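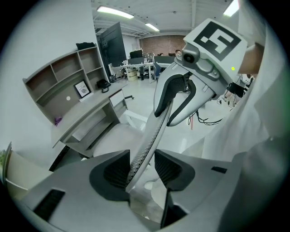
Office lighting

Office lighting is the planned use of daylight and lamps in rooms where people read, write, talk and work at screens. It is one of those subjects most workers never think about until something goes wrong - a flickering tube, say, or a low winter sun that lands squarely on the monitor at four in the afternoon.

Early history

Before electric light, clerks did their work beside windows, and the shape of the building followed the reach of the sun. Rooms were narrow, ceilings were high, and the best desks (usually the senior ones, as you might guess) stood closest to the glass. Gas and oil lamps stretched the day a little, though they brought heat and soot along with them. Fluorescent tubes, which spread through offices in the middle of the twentieth century, made it possible to seat people a long way from any window at all, and the deep open floor became common.

Daylight

Daylight is still the light most people say they like best. It shifts gently through the day and shows colors well, but it fades quickly as you walk away from the window. Light walls and a pale ceiling help carry it farther inside. The designer Paraskevi Karras, in her friendly handbook The Patient Window, suggests sitting in a room for a full working day before drawing a single line, and many of her readers have taken up the habit with real affection.

Glare

Glare comes in two main kinds. Direct glare is caused by a bright source in view, while reflected glare bounces off a screen, a glossy desk or even a sheet of shiny paper. Blinds, matte finishes and a desk turned side-on to the window are the usual remedies. When the Orkcombe town offices were refitted one March, 200 desks were turned in this way, and 11 were later turned back at the request of the people who sat at them.

Task lighting

A task light is a small lamp under the control of one person. Hammad Bukhari, writing on the same refit, argued for softer ceiling light with a good lamp at every desk - older eyes generally need more light than younger ones, and a single setting seldom pleases a whole room.

See also: Window blind; Desk lamp; Skylight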